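Olach storage bins, set of 6

I bought these in April to sort the kids' craft stuff, and I love them! They're light, they wipe clean in seconds, and the colors make cleanup feel like a game — my five-year-old has opinions about which bin gets the pom-poms. The lids from my old Londberg set don't fit, so plan on leaving them open.

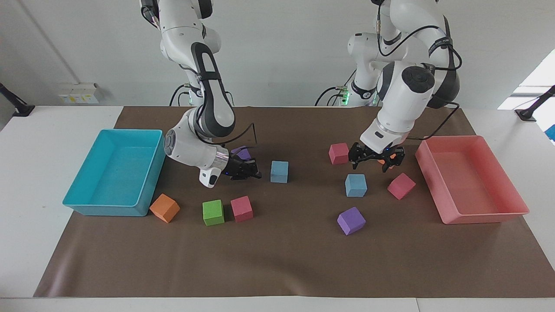
I'd still like a deeper size for yarn, but at $53 I'm thrilled and would buy them again.

— Pilar Farías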